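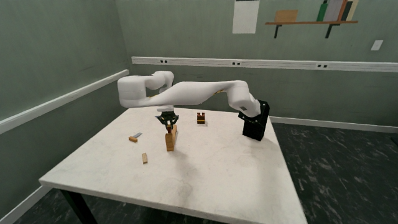

Moving to Skutville in January, bus or car?

okonfan20
Got a job in Hokach, apartment in Skutville. Is the 5 bus ok in winter or do I need a car. Dont want one.

mudflap3242
Car. 5 is fine till it snows, then good luck.

tinroof
Disagree. Rode it all last winter, late maybe 2 times. Get on at Bangera, not downtown, you'll get a seat.
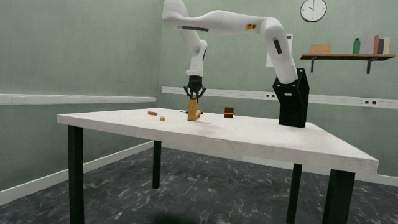 pellet_stove
Forum moderator

Moved this from General. Schedule changed 5 September 2019, old one pinned up top is wrong, will fix. Last bus out of Hokach is earlier now so check your shift.

mudflap3242
Like I said. Car.

tinroof
You also said that about the ferry lol. Parking in Hokach is 20 a day, do teh math. 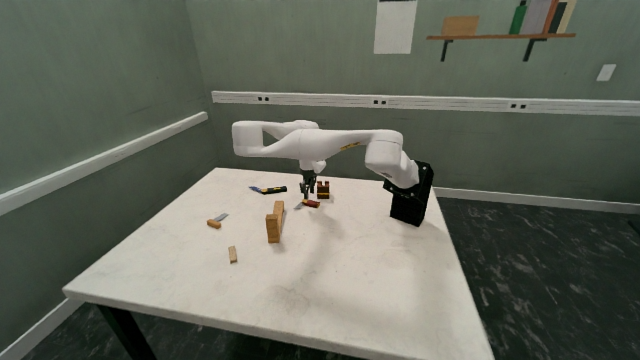 Pale tabletop, gray-green walls

okonfan20
20 a day?? ok bus. Is there a shelter at Bangera or do I just stand there

tinroof
Shelter yes, heat no. Wear boots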